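Ticket 131 -- robô redondo para no meio da passada e pede reset

Estado: aberto (aguardando teste longo)
Aberto por: Chenxi Zheng
Área: oficina partilhada, piso de baixo
Peças: placa Gerniter, bateria Bolport, firmware Mistine
Prioridade: média, sobe se voltar a acontecer em fevereiro

Sintoma
Arranca bem, faz a primeira passada junto aos cabinets, depois para seco. Luz de estado fica acesa, rodas sem força. Carregar no botão não faz nada. Só volta depois de desligar a bateria e ligar outra vez. Acontece com o chão limpo e com o chão sujo, não muda.

O que já foi visto antes de abrir o ticket
-- bateria trocada pela outra, igual
-- rodas limpas, cabelo no eixo esquerdo, tirado, igual
-- firmware Mistine regravado do zero, igual
-- sensor de queda tapado com fita, igual (tirar a fita depois!! ficou lá uma noite inteira)

Log

09:40
Ligado por cabo ao portátil. Consola abre, mensagens normais. Motor esquerdo e direito respondem ao comando manual. Escova roda. Nada de estranho parado na bancada.

10:15
Para o chão. Com o cabo de série não dá para andar muito, por isso voltas curtas. Parou ao fim de 3 minutos. Última linha na consola é reinício por tensão baixa, e depois silêncio. Ou seja, a placa cai e o arranque não chega ao fim. Antes disto eu estava convencida que era software, perdi uma tarde nisso.

10:50
Multímetro nos bornes da bateria: tensão boa. Multímetro na entrada da Gerniter: boa parado, cai quando a escova prende. Então perde-se alguma coisa entre a bateria e a placa. Suspeitos: ficha, fio, interruptor.

11:20
Fio da bateria medido, continuidade ok. Mexer no fio com a mão enquanto roda -> não cai. Mexer na ficha -> também não. Carregar no interruptor de lado -> CAI. Repetido várias vezes, sempre igual. Interruptor com mau contacto quase de certeza.

11:45
Interruptor em ponte com um fio curto. Voltas curtas no chão outra vez. Não caiu. Mas atenção que a escova ainda puxa muito quando apanha a borda do tapete, a tensão desce um bocado na mesma.

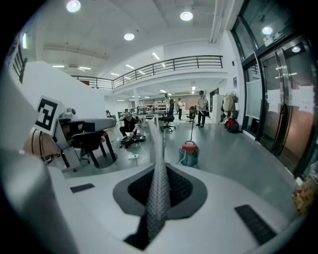 Trabalho no chão, robô redondo preto e extensão branca ao lado. O aspirador vermelho e azul-esverdeado também anda por ali.

12:30
Condensador de 1000 µF na entrada da placa, soldado à pressa, perna isolada com manga. O de 700 que vinha no saco da Jireš não serve, a caixa é alta demais e bate na tampa. Fica guardado na gaveta dos restos.

12:50
Tampa fechada. Não fechava. Aberta, condensador deitado, fechada outra vez. Parafuso da frente moído, preciso de um novo, alguém tem?

14:10
Primeira corrida sem cabo, com o registo a gravar na memória. Não parou. Bateu na perna de uma cadeira, recuou, seguiu. O registo mostra a tensão a descer nas curvas apertadas mas sem reinício.

14:35
Segunda corrida. Tapete de propósito. Escova prendeu, o motor protegeu-se sozinho e voltou a arrancar. Antes era aqui que morria. Bom sinal, mas ainda são só duas corridas, não fecho.

15:05
Problema novo, pequeno: depois do tapete ele perde o norte e acha que está virado ao contrario. Pode ser o encoder da roda esquerda a saltar impulsos. Abrir ticket à parte, não misturar com este.

Causa provável
Contacto do interruptor gasto + pico de corrente da escova. Um sozinho talvez aguentasse. Com os dois juntos a placa ia abaixo.

Solução provisória
Interruptor em ponte. Quer dizer que o robô NÃO desliga no botão, desliga na ficha da bateria. Pus etiqueta na tampa. Por favor não guardar com a ficha ligada, a bateria Bolport não tem proteção contra descarga funda e já estragámos uma assim.

Falta fazer
-- interruptor novo, de preferência com mais corrente que o original
-- refazer a solda do condensador com calma
-- parafuso da frente
-- baixar o limite de corrente da escova na config do Mistine (está no valor de fábrica)
-- corrida longa, bateria cheia até ao fim, registo ligado
-- tirar a ponte!!!

Comentários

16:20, Chenxi Zheng
Interruptor pedido. Enquanto não chega podem usar para testes curtos, mas sempre com alguém na sala. Quem mexer na config que guarde cópia da antiga na mesma pasta, com a data no nome, senão depois não sei o que foi alterado.

17:05, Chenxi Zheng
Limite da escova baixado um degrau. Uma volta curta, tapete incluido, sem reinício. A queda de tensão no registo é mais pequena que à tarde. Escova demora mais a soltar a borda mas solta. Deixo assim até à corrida longa.

17:10, Chenxi Zheng
Ficha da bateria desligada, robô na prateleira. Ticket fica aberto.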